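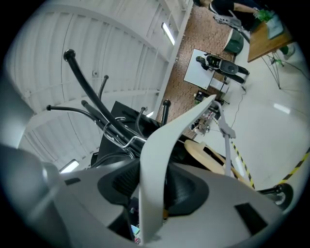 Blick nach oben: weiße Decke, davor der schmale weiße Greiferfinger

Bedruckte T-Shirts waschen, ohne dass der Druck bröselt

Ich habe mal durchgezählt: 28 T-Shirts mit Aufdruck liegen bei mir im Schrank, und die meisten davon will ich noch lange tragen. Früher habe ich alles zusammen bei 60 Grad in die Maschine geworfen und mich dann gewundert, warum das schöne Tourshirt nach einem Sommer aussah wie eine alte Landkarte. Inzwischen mache ich es anders.

Vor dem Waschen drehe ich jedes Shirt auf links. Klingt banal, bringt aber am meisten! Dann 30 Grad, wenig schleudern (800 Umdrehungen reichen mir völlig) und die Trommel nicht vollstopfen. Jeans und alles mit Reißverschluss kommen in eine eigene Ladung, die scheuern sonst am Druck.

Weichspüler lasse ich komplett weg. Arsalan Hashmi, der mit mir in Brudeddale Shirts bedruckt hat, schwört auf einen kleinen Schuss Essig im Weichspülerfach. Mache ich jetzt auch so, und nach Salat riecht hinterher nichts - versprochen.

Neue Shirts wasche ich frühestens nach 3 Tagen zum ersten Mal, vor allem die selbst gebügelten Folienmotive. Der Kleber mag es, wenn man ihn erst mal in Ruhe lässt.

Trockner? Bei mir nicht mehr. Ich hänge die Shirts am Saum auf, immer noch auf links, und im August bitte in den Schatten, sonst bleichen die dunklen aus. Gebügelt wird nur von innen oder mit einem Stück Backpapier dazwischen, und ohne Dampf.

Wenn sich doch mal eine Ecke vom Folienmotiv löst: Backpapier drauf, Bügeleisen auf mittlere Stufe, zehn Sekunden fest drücken, abkühlen lassen. Nicht schieben! Bei Siebdruck hilft das leider nicht, da wird aus dem Shirt irgendwann eben ein Schlafshirt. Davon habe ich inzwischen neun.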